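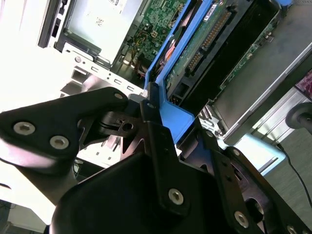

제7장 고칠 수 있게 만든다는 것

학습 목표
정비성(maintainability)의 뜻을 신뢰성과 구분하여 설명한다.
평균 수리 시간을 구하고, 가용도와의 관계를 식으로 나타낸다.
체결 방식, 접근 경로, 색과 표시가 수리 시간에 미치는 영향을 사례로 말한다.
간단한 제품을 분해하여 분해 순서도를 그린다.

미리 알아 둘 것
제5장의 고장률과 평균 고장 간격, 제6장의 부품 공차

7.1 뚜껑을 여는 순간

자전거 체인을 직접 갈아 본 적이 있나요? 선풍기 날개를 빼서 씻어 본 것도 좋고, 리모컨 건전지를 바꿔 본 것도 좋습니다. 그때 손이 어디로 먼저 갔는지 떠올려 보세요. 밀어야 하는지 눌러야 하는지 금방 알았다면, 그 물건을 설계한 사람이 여러분의 손을 꽤 오래 생각한 겁니다. 손톱이 부러질 뻔했다면 그 반대겠지요.

이 장에서 다룰 것이 바로 그 부분입니다. 앞의 두 장에서 우리는 물건이 얼마나 오래 버티는지를 계산했습니다. 고장률 곡선을 그리고, 부품의 산포를 따지고, 직렬로 묶인 계통이 왜 그렇게 허약한지도 보았습니다. 이제부터는 물건이 이미 멈췄다고 치고 시작합니다. 저는 이 과목 전체에서 이 장을 가르칠 때가 제일 즐겁습니다. 계산은 쉬워지는데 눈에 보이는 세상은 확 넓어지거든요!

정비성은 정해진 조건에서 정해진 절차로 정비했을 때, 물건이 주어진 시간 안에 제 기능을 되찾을 확률로 정의합니다. 정의에 '확률'이 들어 있다는 점을 눈여겨보세요. 같은 사람이 같은 펌프를 고쳐도 어떤 날은 금방 끝나고 어떤 날은 볼트 하나에 오전이 다 갑니다. 그래서 수리 시간은 하나의 값으로 적을 수 없고 분포로 다루어야 합니다. 실제 자료를 그려 보면 대개 오른쪽으로 꼬리가 길게 늘어지는데, 이 꼬리가 어디서 오는지 찾아내는 일이 정비성 공학의 절반쯤 됩니다.

수리 시간은 다시 쪼갤 수 있습니다. 고장을 알아차리는 시간, 원인을 찾는 시간, 부품까지 도달하는 시간, 교체하거나 손보는 시간, 다시 조립하는 시간, 제대로 도는지 확인하는 시간입니다. 부품을 주문하고 기다리는 시간은 이 교재에서 따로 떼어 '보급 지연'이라고 부르고 제9장에서 다룹니다. 처음 배우는 사람은 교체 시간이 가장 길 것이라고 짐작하기 쉬운데, 현장 기록을 보면 도달 시간과 원인 탐색 시간이 훨씬 긴 경우가 많습니다. 새 부품을 끼우는 데는 잠깐이면 되는데 그 앞을 막고 있는 것들을 치우느라 땀을 빼는 것이지요.

7.2 Ovwood 양수장의 펌프

사례를 하나 봅시다. 농업용수를 대는 Ovwood 양수장에는 같은 일을 하는 펌프가 나란히 있었습니다. 한쪽은 Visser 제품, 다른 쪽은 Ondex 제품이었습니다. 카탈로그의 평균 고장 간격은 두 제품 모두 600시간으로 같았고, 양정도 유량도 비슷했습니다. 여기까지만 보면 어느 것을 사도 그만입니다.

그런데 축봉 장치를 교체하는 데 Visser 펌프는 3시간이 걸렸고, Ondex 펌프는 하루 작업을 통째로 잡아야 했습니다. 도면을 펼쳐 보면 이유가 금세 드러납니다. Visser 펌프는 모터를 제자리에 둔 채 중간 이음쇠만 빼내면 축봉이 나옵니다. Ondex 펌프는 모터를 들어내야 하고, 모터를 들어내려면 배관 지지대를 풀어야 하고, 지지대를 풀면 나중에 축 정렬을 처음부터 다시 맞춰야 합니다. 성능표 어디에도 적혀 있지 않은 차이입니다.

가용도는 다음과 같이 씁니다.

가용도 = 평균 고장 간격 ÷ (평균 고장 간격 + 평균 수리 시간)

Visser 펌프의 값을 넣으면 600 ÷ 603, 곧 0.995입니다. 가용도를 더 끌어올리는 길은 분모를 보면 나옵니다. 고장 간격을 두 배로 늘리거나, 수리 시간을 절반으로 줄이거나! 두 방법의 효과는 수식에서 똑같습니다. 하지만 비용은 전혀 딴판일 때가 많습니다. 베어링의 수명을 두 배로 만들려면 재질과 윤활과 가공을 모두 손대야 하는데, 수리 시간을 반으로 줄이는 데는 점검구 하나를 옮기는 것으로 충분할 수도 있습니다. 물론 점검구를 뚫으면 강성이 떨어지고 물이 샐 틈도 하나 늘어납니다. 이 주고받기를 7.6절에서 수치로 다시 계산합니다.
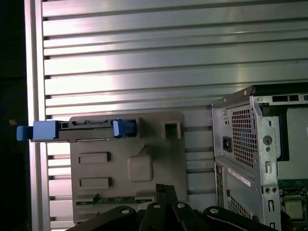 초판을 읽은 한 독자는 편지에 이렇게 적어 보냈습니다. 쉽게 열리는 물건은 그만큼 쉽게 헐거워지는 것 아닌가, 나사를 걸쇠로 바꾸면 고치기는 편해도 고장이 더 잦아질 텐데 그러면 본전이 아닌가 하는 질문이었습니다. 아주 좋은 질문이어서 이번 판에서는 아예 절 하나를 새로 썼습니다.

7.3 체결은 모두 타협이다

물건과 물건을 붙이는 방법은 놀랄 만큼 많습니다. 용접, 접착, 리벳, 나사, 스냅핏, 걸쇠, 자석, 그리고 그냥 끼워 맞추기까지. 여러분 책상 위에 있는 물건만 살펴봐도 대여섯 가지는 금방 찾을 겁니다. 이 방법들을 한 줄로 세워 보면 한쪽 끝에는 한번 붙이면 부수지 않고는 뗄 수 없는 것이, 다른 쪽 끝에는 손가락 하나로 떨어지는 것이 놓입니다.

독자의 질문은 이 줄 위에서 어디를 고를 것이냐는 물음으로 바꿀 수 있습니다. 답은 그 자리를 얼마나 자주 열어야 하느냐에 달려 있습니다. 제품의 일생 동안 한 번도 열지 않을 이음매라면 용접이 훌륭합니다. 해마다 여는 자리라면 나사가 알맞고, 매주 여는 자리라면 공구 없이 열리는 걸쇠를 진지하게 따져 볼 만합니다. 헐거워지는 문제도 따로 푸는 길이 있습니다. 걸쇠가 받는 힘과 본체가 받는 힘을 나누어, 진동과 하중은 턱이나 안내 홈이 맡고 걸쇠는 빠지지 않게 붙드는 일만 하게 하면 됩니다. 서랍을 생각하면 이해가 빠릅니다. 서랍의 무게는 레일이 받고, 앞쪽 잠금쇠는 서랍이 미끄러져 나오는 것만 막지요.

나사 이야기도 조금 더 하겠습니다. 머리 모양이 섞여 있으면 공구를 바꿔 쥐는 시간이 듭니다. 길이가 섞여 있으면 더 곤란합니다. 재조립할 때 긴 나사를 얕은 구멍에 넣어 반대쪽을 뚫어 버리는 사고가 생기니까요. 농기계 회사 Cenbridge는 탈곡기 한 기종을 다시 설계하면서 외판에 쓰는 나사 123개를 모두 같은 규격으로 통일했습니다. 강도만 보면 더 가는 나사로도 충분한 자리가 많았는데도 그렇게 했습니다. 수확철 밭머리에서, 해는 지고 이슬은 내리는데 나사를 종류별로 골라 담고 있을 농부를 생각해 보면 얼마나 다정한 결정인지 알 수 있습니다. (저는 이 사례를 읽고 한동안 만나는 사람마다 붙잡고 이야기했습니다.)

7.4 손과 눈이 지나갈 길

접근성은 도면에서 가장 잘 빠지는 항목입니다. 화면 속 삼차원 모형은 마음대로 돌려 볼 수 있고 부품을 투명하게 만들 수도 있어서, 그 안에 손이 들어갈 자리가 있는지를 깜빡 잊게 됩니다. 렌치가 들어갈 틈은 있는데 돌릴 공간이 없는 볼트, 손은 닿지만 눈으로는 보이지 않는 커넥터가 이렇게 태어납니다.

설계 단계에서 쓰는 점검 방법은 소박합니다. 주먹이 지나가는가, 장갑을 끼고도 지나가는가, 손을 넣은 채로 안이 보이는가, 빼낸 부품을 내려놓을 곳이 있는가. 마지막 질문은 특히 자주 잊힙니다. 사다리 위에서 일해 본 사람이라면 방금 푼 나사를 입에 물었던 기억이 있을 거예요. 풀어도 판에서 떨어지지 않는 탈락 방지 나사는 바로 그런 순간을 위해 나온 물건입니다.

색도 길잡이가 됩니다. 손으로 만져도 되는 곳, 당기거나 눌러야 하는 곳을 주변과 뚜렷이 다른 한 가지 색으로 정해 두면 설명서를 펴지 않고도 첫 동작을 시작할 수 있습니다. 복사기에서 종이가 걸렸을 때 색깔 있는 손잡이부터 찾게 되는 것과 같은 이치입니다. 다만 색을 구별하기 어려운 사용자가 있으므로 모양이나 돌출, 글자와 함께 쓰는 것이 원칙입니다. 한 제품 안에서 같은 색이 두 가지 뜻을 가지면 차라리 칠하지 않은 것만 못합니다. 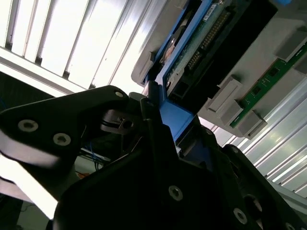 그림 7-1 회색 서버 섀시와 파란색 부품

7.5 분해 순서도 그리기

이제 직접 해 볼 차례입니다! 분해 순서도는 부품을 동그라미로, '이것을 먼저 떼어야 저것을 뗄 수 있다'는 관계를 화살표로 나타낸 그림입니다. 화살표가 길게 한 줄로 이어지면 안쪽 부품 하나를 바꾸려고 바깥을 전부 걷어 내야 한다는 뜻이고, 부채꼴로 넓게 퍼지면 서로 건드리지 않고 따로 뗄 수 있다는 뜻입니다. 앞에서 본 두 펌프를 이렇게 그리면 차이가 한눈에 들어옵니다.

좋은 순서도에서는 자주 고장 나는 부품이 바깥쪽 얕은 곳에 있습니다. 제5장에서 구한 고장률을 동그라미 옆에 적고, 그 부품까지 거쳐야 하는 화살표 수를 곱해서 모두 더해 보세요. 이 교재에서는 이 값을 '깊이 점수'라고 부르겠습니다. 점수가 낮을수록 고치기 쉬운 배치입니다. 엄밀한 척도라고 하기는 어렵지만 두 가지 설계안을 나란히 놓고 이야기를 시작하기에는 그만입니다.

탐구 활동
버려도 되는 작은 전기 제품을 하나 준비합니다. 반드시 전원선을 분리하고, 배터리가 들어 있으면 먼저 빼냅니다. 전자레인지, 브라운관 텔레비전, 플래시가 달린 사진기는 내부에 높은 전압이 남을 수 있으므로 쓰지 않습니다.
분해하면서 떼어 낸 차례대로 부품을 흰 종이 위에 늘어놓고, 각 부품을 떼는 데 걸린 시간을 초 단위로 적습니다.
분해 순서도를 그리고 깊이 점수를 구합니다.
가장 오래 걸린 단계를 하나 골라, 그 시간을 줄일 설계 변경안을 200자 안팎으로 씁니다. 변경 때문에 나빠지는 점도 함께 적으세요.
다시 조립합니다. 남는 나사가 있다면 어디서 나왔는지 순서도에서 찾아봅니다.

생각해 볼 거리
고치기 쉬운 제품은 훔치기 쉽거나 함부로 건드리기도 쉬울 수 있습니다. 공원의 음수대나 지하철 역사의 조명처럼 누구나 손댈 수 있는 곳에 놓이는 물건이라면 어떤 체결 방식을 고르겠습니까? 7.6절로 넘어가기 전에 옆 사람과 의견을 나누어 보세요.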